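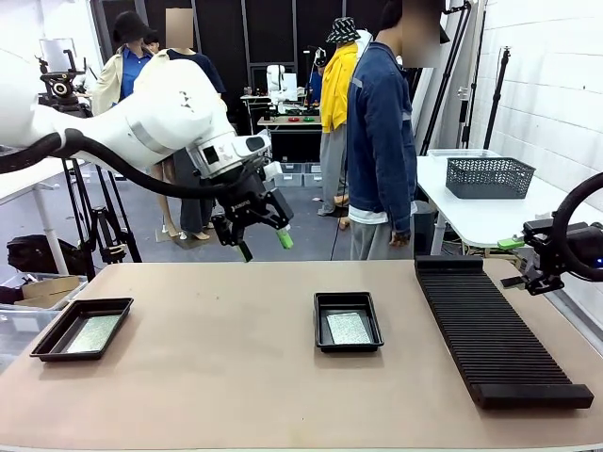
Two black trays and a ribbed rack on a light-colored tabletop.

Stodix Opens Online Dog Licensing to All Doltville Residents

DOLTVILLE – Dog owners in Doltville can now apply for and renew a dog license online. The new service, built by pet records company Stodix, went live in November and replaces the paper form that owners had to mail in or drop off at the town offices.

The town has 3,738 dogs on its current license list. During a trial in the spring, 2,335 of them were renewed through the website. The paper form will still be accepted at the counter for owners who prefer it.

To apply, owners enter the dog's name, breed, age, sex and color, and upload a copy of the rabies certificate. Mixed-breed dogs can be listed by their main breed or simply as mixed. If the certificate is in order, the license is issued by email and a metal tag follows by mail. Owners with more than one dog can put all of them on one account and pay once.

License fees have not changed. Spayed and neutered dogs still qualify for the lower rate, and service dogs are licensed at no charge. Puppies must be licensed once they reach four months of age.

The system also keeps a record of each dog's microchip number, if the owner chooses to give one. Animal control officers can look up a tag or chip number from their vehicles, at any hour, and call the owner directly. Before the change, a dog found after the offices closed at 5 p.m. usually spent the night at the shelter in Dritcombe.

Reminders go out by email or text 30 days before a license runs out. Owners who move out of town, or whose dog has died or gone to a new home, can close the record themselves from the account page.

Stodix now provides licensing and vaccination records for 11 towns in the region. Dritcombe will join in the next phase, followed by Seol. Together the two are expected to add over 2,000 dogs to the system. Owners in those towns should keep using their current forms until they receive a notice by mail.

Doltville residents who licensed a dog on paper this year do not need to do anything until their renewal date. Their records have already been moved over, and the account number is printed on the renewal notice.

About Stodix
Stodix makes record-keeping software for towns, shelters and veterinary clinics. The company is based in Doltville.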